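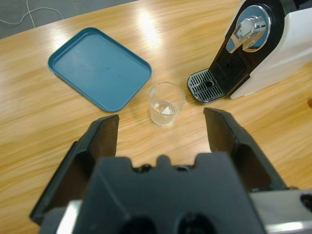 Unit 4: Automation and the Service Workplace
Course handout, Digby Kereama

Many small service tasks look simple until they are handed to a machine. Preparing a cup of coffee requires a worker to find the capsule, place the cup and work the lever, often while talking with a guest. An automated station must have each of these steps defined in advance.

The case for this unit is Hebden, a conference center with 28 catering employees. Management introduced a robot coffee station in June. Two findings from the staff interviews deserve attention:

Setup work grew. Employees now lay out trays, glasses and capsules in agreed positions before the first session.
Contact with guests changed. Some attendants welcomed the extra time – others felt that their main reason for speaking with guests had been removed.
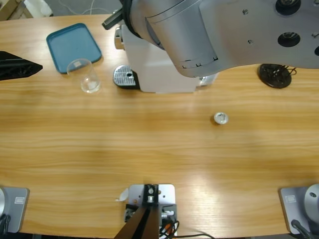 Figure 4.1. Station work area with coffee machine, tray, glass and capsule.

Job descriptions at Hebden were not revised until 13 weeks after the station opened. Manaia Prendergast, the shift supervisor, reported that questions of pay and responsibility stayed open during that period.

For discussion
Which of the new tasks should be counted as skilled work?
Who should be consulted before such a station is installed, and at what stage?

Reading: course reader, page 214 to the end of the chapter.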